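Simeo Boards > Parents & School Life > What goes in the snack drawer?

wingsze_t
My youngest starts at Fudcombe in the fall and the kids get a 20 minute break at 10:15, which means I'm going to be packing a snack every single morning. Right now I'm buying whatever is on sale and it's getting out of hand. What do you all keep around that doesn't get eaten by the adults first??

parvizg
Individual packs all the way. Yes they cost more. I spent 480 last year on snacks for two kids (I keep the receipts, my wife laughs at me) and I'd do it again, those mornings are a zoo.

yichun_ho
480!! Parviz no. I buy the big bags and fill little tubs in the evening while I'm watching TV. Came to 219 for the same two-kid setup, and we eat a LOT of crackers over here.

parvizg
And how many of those tubs came home again? We lost 5 by October and then I quit.

yichun_ho
OK fair, the lids vanish. But I write our last name on the bottom and most of them find their way back.

Sum-yee Tsang
I'm with Yi-chun on the cost but not on the crackers, they're dust by break time. Mine will eat dried mango, roasted chickpeas and seaweed, in that order. Cheese only when it's cold out. Also check with the teacher before you buy anything with nuts, my son's room went nut free in May and I had a whole shelf of peanut stuff to get through.

wingsze_t
Good call on the nuts, I hadn't even asked. I think I'm leaning toward packets for the first month and then tubs once we have a routine going? My older one wants a say too, so last night we dumped everything out on the flowery purple tablecloth and did a keep or toss. A red packet, a green one, a clear bag of something yellow, all in one heap. She wanted to keep every bit of it, of course.
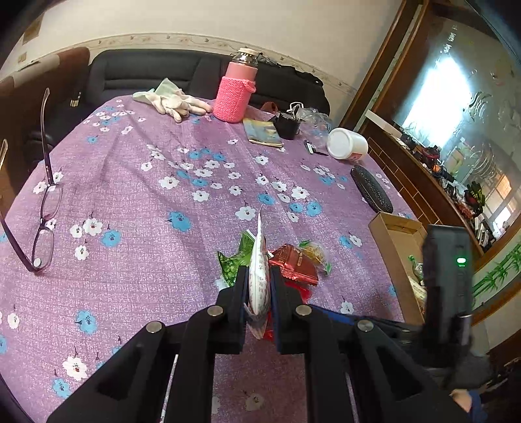
Ming-te Chiu
I'd skip the packet month and go right to tubs, Wing-sze. Once they get used to opening their own shiny wrapper you'll never talk them back into a plain lid, and I say that as a guy still buying packets for a twelve year old.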